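Minby Residential Services - Resident Support Desk
Category: Laundry and linen
Subcategory: Color transfer / garment care
Priority: Normal
Status: Closed
Assigned to: Brenda Nuttall

Summary
Resident reports pink marks on light bedding in a second-floor bedroom at Papadakis House. The resident believes the marks came from a dark red garment in the same wash load and asks whether the Ukach detergent supplied by the building is at fault.

Initial report, 9:40 a.m.
The resident states that a pillowcase and a white undershirt came out of the shared Pirnier washer with a pink tint. The load was run on the warm setting with one measure of detergent. No bleach was added. The resident has asked for the cost of the pillowcase to be credited.

Action 1 - Records check
The washer log for July was reviewed. The machine had completed over 1000 cycles since its last service, and the service interval is 3000. No fault codes were stored. Fill temperature on the warm setting was within the normal range.

Action 2 - Room visit
The room was visited with the resident's consent. The request was to look at the dark red item by daylight and to check the bedding for further marks. Curtains and blinds should be open for this check, as pink tinting is easily missed under a ceiling lamp. 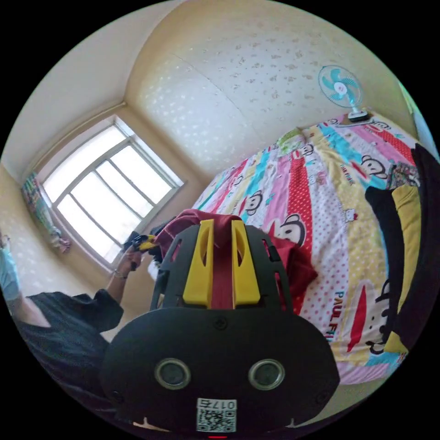 Attachment 1. Dark red cloth in the bedroom, with daylight at the window.

The resident was advised that dark red cotton may release dye for several washes after purchase. The care label was read during the visit and calls for a cold wash with like colors. The warm setting was therefore not suitable for this garment.

Action 3 - Rub test
A damp white cloth was pressed against the inside hem for 18 seconds. A faint pink mark was left on the cloth. The same test on a black garment and on the mustard-yellow garment left no mark. The resident was asked to keep the red shirt apart from the rest of the laundry until the test comes back clean - this applies to damp items in particular.

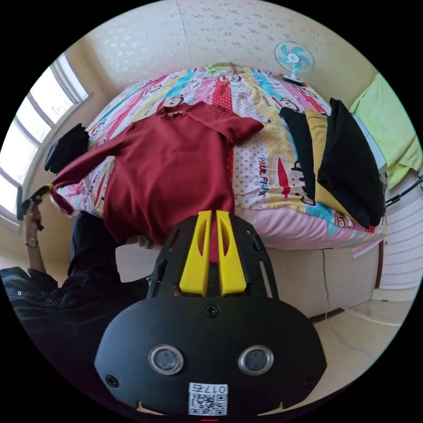
Attachment 2. Red long-sleeved shirt laid out on the striped quilt, folded clothes to the right.

Action 4 - Bedding
The quilt was checked on both sides and no dye marks were found. It has pink bands of its own, and these were compared with the resident's earlier photo of the quilt before being ruled out. No treatment is needed.

Findings
Dye transfer from the red shirt, caused by a mixed load on the warm setting. No fault was found with the washer or the detergent.

Advice given to resident
Wash the red shirt alone, cold, inside out.
Rewash the pillowcase and undershirt promptly and do not tumble dry them until the tint has gone.
Repeat the rub test after each wash.

Resolution
The credit request was declined under the garment care terms. A replacement pillowcase was issued from house stock as a courtesy - the resident accepted this. Ticket closed by B. Nuttall. The resident may reopen it within 9 days by replying to the closing notice.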